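Teaching Biology Lab: Term Inspection Checklist with Comments

Site: Pendatari Learning Center, Room 26
Inspection month: May
Status codes: P = pass, C = pass with comment, F = fail, N = not inspected

Scope. The checklist covers the ninth and tenth grade biology lab, including the respiration and gas exchange unit (spirometry, limewater tests, lung dissection). The prep room has its own sheet. Items marked F are to be cleared before the next dissection session.

1. Ventilation and air

1.1 Fume hood sash moves freely and holds position. P
1.2 Fume hood airflow indicator working. C
Comment: Indicator reads in the normal band with the sash at the marked height. The height label is peeling at the left corner. Replace.
1.3 Supply and return grilles unobstructed. F
Comment: Return grille behind the skeleton cabinet is blocked by boxed microscope slides. Same finding as last term.
1.4 Carbon dioxide monitor present and in date. P

2. Spirometry station

2.1 Disposable mouthpieces in sealed packets. P
Comment: 47 packets in the drawer. Minimum stock for one class is 30.
2.2 One-way valves fitted and seated. C
Comment: Two valves on the Holteck bench spirometer were seated backward. Corrected during inspection. The orientation arrow is molded on the underside and easy to miss – mark the top face with paint.
2.3 Soda lime canister dated, color indicator unspent. F
Comment: No date on canister. Indicator granules have partly changed color. Do not use for rebreathing work until the charge is replaced and the date written on the lid.
2.4 Student health screening form on file before use (asthma, recent chest infection, dizziness). P
2.5 Hose disinfection log complete. C
Comment: Log complete except for one entry with no initials.

3. Work surfaces and general housekeeping

3.1 Bench tops intact, no open joints or lifted edging. P
3.2 Benches cleared of food, drink and personal items at the end of each session. P
3.3 Aisles clear to both exits. C
Comment: Clear at time of inspection. Stools should be pushed fully under the benches – two were left out near the rear exit.

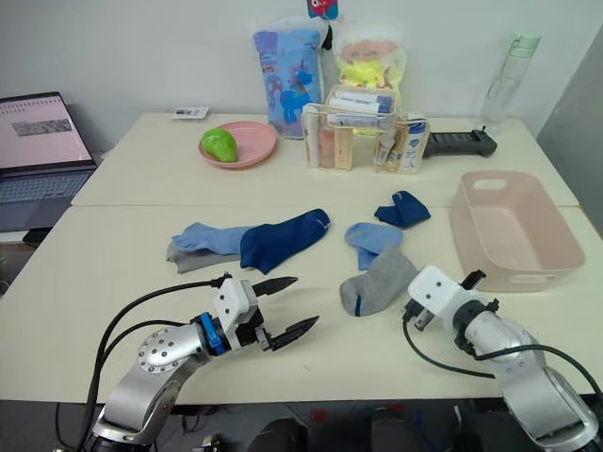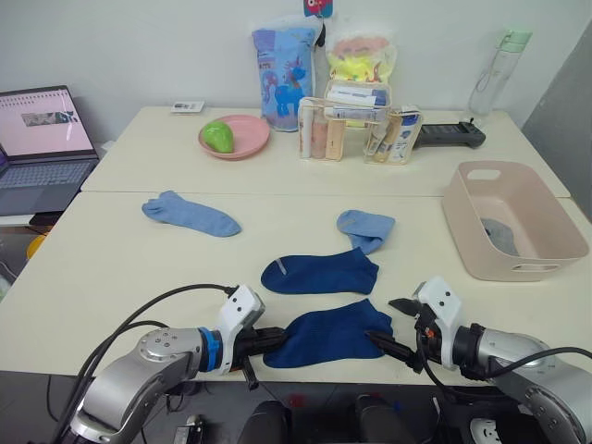
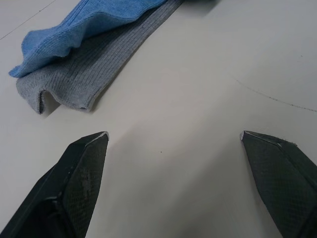
3.4 Floor dry and free of trip hazards. P
3.5 Broken glass bin labeled, under three-quarters full. F
Comment: Bin over the fill line. Lid does not close.

4. Chemicals and reagents

4.1 Limewater bottles labeled with concentration and date made. C
Comment: One of four bottles is cloudy. Discard and make fresh.
4.2 Hydrogencarbonate indicator stored away from direct sun. P
4.3 Ethanol quantity within room limit, kept in flammables cabinet. P
4.4 Safety data sheets reachable without unlocking a door. F
Comment: Binder is in the locked prep room. The Cumex inventory terminal holds electronic copies but was logged out, and the login card was missing. Place a paper set by the main door.
4.5 Spill kit sealed and complete. P

5. Dissection equipment

5.1 Scalpels counted out and back in. P
Comment: 20 handles issued, 20 returned on the sheet for the last session.
5.2 Blades stored separately from handles. P
5.3 Trays free of cracks and old residue. C
Comment: Three trays have wax lifting at the rim. Residue collects in the gap. Re-wax or replace.
5.4 Foot pump and tubing for lung inflation used inside a clear bag or cover. C
Comment: Bag present, no tie. Inflating lung tissue without a closed cover can release aerosol. Never inflate by mouth.
5.5 Specimen refrigerator at or below set temperature, no food inside. P

6. Emergency equipment

6.1 Eyewash runs clear on both sides within a few seconds. C
Comment: Left nozzle weak. Flush weekly and record on the wall card. If flow has not improved after two flushes, raise a repair ticket.
6.2 Fire extinguisher pin, seal and gauge. P
6.3 Fire blanket reachable, pull tabs hanging free. P
6.4 Gas shutoff handle labeled and operable. P
6.5 First aid kit stocked to list. C
Comment: Adhesive dressings low. Kobzar refill pack on order.

7. Actions outstanding

1.3 Move slide boxes, keep grille clear. Repeat finding, priority high.
2.3 Replace soda lime and date the lid. Station out of use until done.
3.5 Empty glass bin.
4.4 Paper data sheets to main door, replace login card.
5.4 Add ties to inflation cover kit before the next dissection.
6.1 Weekly flush, then repair ticket if needed.

Items coded C and not listed in section 7 can be closed by the lab technician without reinspection. Items coded F require a second visit, and the new code is written beside the old one, with the old one left legible.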